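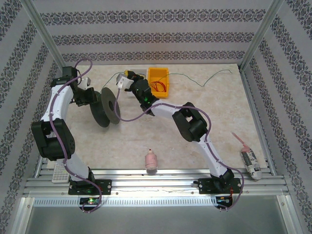
Why does a relief agency ask for aerial images before it sends trucks?
The agency needs to know which roads are open. A truck that meets a broken bridge must turn back, and one lost day is a long time for people without clean water. Images taken from an aircraft can show flooded roads and blocked crossings over a wide area in a single morning.

Unit 7: Flying for Disaster Response
Instructor: Yoon-hee Koo
Reading before class: the Edet flood case, first two sections

1. Who asks for the flight
The request normally comes from the emergency office on the ground. It should name the area, the latest useful delivery time, and the person who will receive the images. In the Edet case the third item was missing. The images were ready by noon, but they stayed on a server until the evening.

2. Choosing the height
A low flight gives more detail but covers less ground. In the Edet case the crew flew at 400 meters over the town and much higher over the farm land. Please remember that clouds often stay for several days after a storm, so the planned height is not always possible. Radar can look through cloud. Its images are harder to read, and a person without training may take smooth wet sand for water.

3. From images to a map
One image alone is not a map. The images must be corrected for the tilt of the aircraft and for the shape of the land, and then joined together. For Edet, 49 flight lines were planned and 29 were flown before the fuel limit. The lines over the town of Pultmont were flown first, and this was a good decision – the missing lines covered mostly forest.

4. Delivery
Field teams may have a weak connection or none. A small file that opens on an old phone is often more useful than a large one with every detail. Print some paper copies also. Mark the time of the flight on each sheet, because water moves and a map from the morning can be wrong by night.

Terms to know
Flight line: one straight pass of the aircraft over the area.
Overlap: the part of the ground that appears in two neighboring images.
Ground control point: a place with a known position, used to correct the map.

For Friday
Write one page on this problem: you have fuel for half of the planned lines. Which do you fly first, and whom do you ask before you decide? Tobiloba Akande will collect the pages at the start of the lab. Late pages are accepted until Unit 8, with a lower grade.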